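Châu Đàm
11/01/2026

1/ Notes on the arm in the Stokstead workshop, as it stands after the winter. Long thread, mostly wiring and calibration. Mute if you only came for the lathe.

2/ Mechanically it is a Dreteron kit arm, bought second-hand with the base plate missing. New plate is 6 mm steel, drilled on the pillar drill. Two holes came out wrong and were opened up with a file. It sits flat now.

3/ Supply: the original brick sagged whenever shoulder and elbow moved together. Swapped for a bench supply with separate leads to the base and the wrist, commoned at the supply end. The random resets stopped the same evening.

4/ Encoder on the base joint gives 4000 counts per turn. Enough for this. The backlash in the gearbox is worse than the encoder by a wide margin, so I always approach a pick from the same side and leave it at that.

5/ Cable run: the wrist camera lead used to go outside the forearm and snagged on the elbow bolt. It now goes through the middle with a loop of slack at the joint. Zip ties are loose on purpose. Please stop tightening them.

6/ Calibration. The mat has a printed grid, and I touch the closed fingers to known corners and fit a plane through the readings. Worst corner was the far right. Shimmed the mat there, repeated, and the error dropped under what I can measure with a steel rule.

7/ Control software is Çınar, the small planner a few of us share. Config is one text file. Speed limits live at the top, in plain units. If you change them, write your initials next to the line.

8/ First jobs were cubes. Cubes are easy: flat sides, matte, one colour each. It ran 860 picks on cubes and dropped 6, all with the old finger pads. I moved on to cutlery too late, in hindsight.

9/ Current job is sorting a mixed tray: white ceramic soup spoons and black chopsticks with a gold band near one end. Black sticks on a black tray were a poor choice for the depth map and a good one for finding out what the depth map is worth.

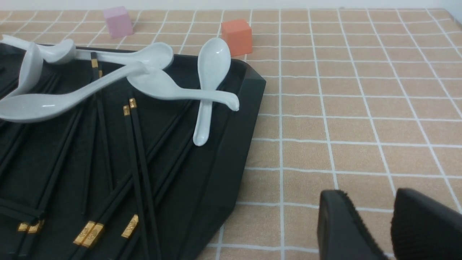 10/ Why not use a suction cup for the cutlery?
A cup needs a smooth patch larger than its lip, and a square chopstick shaft doesn't offer one. Spoon bowls would seal, but then I'd be changing tools halfway through a tray.

11/ For chopsticks the detector looks for the gold band first, then searches along the shaft. If the band is hidden the stick is skipped until something above it has been moved. Slow, but the skip list empties.

12/ Spoons: grip the handle, lift straight up, wait, then travel. The wait lets anything hooked on it fall off. Without it, neighbours came along for the ride.

13/ Andmont sell softer finger pads that fit with one screw. A set is on order. I'll rerun the spoons with both types before changing anything else.

14/ Config and the drilling template for the plate are in the shared folder. The template is the corrected one.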